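## Keeping the Morholm gripper in trim

Endang Khoo keeps the maintenance log for the washroom cell at Grirkness in a spiral notebook, one line per job. The entry for 27th January reads: "Fingers re-zeroed, 7 mm shim out, 10 mm shim in." It took her and Arif Wijaya most of a morning.

The cell is used to develop cleaning routines, and the Morholm hand-held gripper is its most heavily worked part. Terry cloth sheds. Loops catch at the finger roots, lint packs into the linkage, and the jaws begin to close a little short of where the controller believes they are. At 600 cycles the joints are brushed out dry. No oil is used, as it holds the fluff and marks the towels. 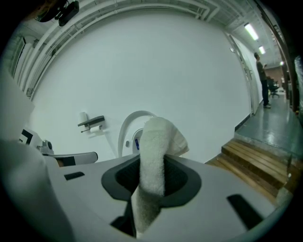
Re-zeroing follows the brushing. The fingers are closed on a steel gauge, the reading is taken, and the gauge is turned end for end and read again. If the two figures disagree, the fault is usually a loose pivot screw. Khoo tightens the screw, marks it with paint and starts over.

The fiducial markers get the same attention. They are printed on matt film, and a scuffed corner is enough to make the tracking jump. Wijaya wipes them with a damp cloth and replaces any that have begun to lift. A new marker must sit square to the finger, so he fits it against a small jig cut by Teguh Saragih.

The last check is a grip test on a folded towel, lifted and held for ten seconds. Slip means worn pads. The present set, supplied by Hartono, went on in August and had done 2,501 cycles at the last count. Khoo expects to change them before the next round of trials.

"The pads are cheap," she says. "Finding out halfway through a run is what costs us." A spare pair is kept in the drawer under the controller, with the gauge and the paint.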